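Trade credit and the cost of a late notice

When Fokero, a mid-sized supplier of kitchen and table goods, stopped receiving payment from the retailer Andico, it held unpaid invoices on 200 deliveries. Its lawyers filed in state court in October, claiming breach of contract and asking for interest. Andico did not dispute that the goods had arrived. It disputed the terms under which they were sold.

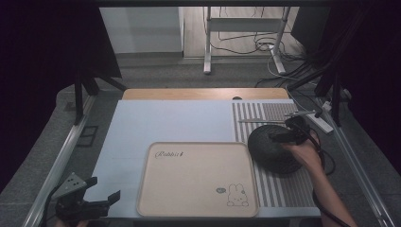 A beige tray printed with the word "Rabbit."

The argument turns on a clause in the supply agreement that lets the buyer hold back payment if it gives written notice of a defect within 3 business days. Andico says it sent notice by email. Fokero says the agreement requires notice by courier, and that an email to a sales contact does not meet that standard.

Courts have tended to read such clauses closely. Where a contract names a method of delivery and says that no other will do, a message sent another way may have no effect, even if it was read. Where the contract only names a preferred method, actual receipt is often enough. The Fokero agreement uses the word "shall" in one section and "may" in another.

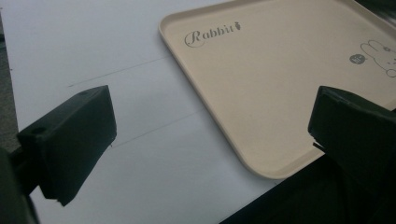
A second question is who now owns the debt. Fokero sold part of its receivables to Coutinho, a finance company, before the dispute began. Coutinho has asked to join the case. A buyer of receivables generally takes them subject to any defense the customer had against the seller, so the notice question will decide its claim as well.

Ismael Macedo, a commercial litigator at the firm Anitz, said the sums in these cases are often small next to the fees. One invoice in the filing is for $3,930. "The clause was probably copied from an older form," he said. "Each side then read the half it liked."

A hearing on Coutinho's request has not been scheduled.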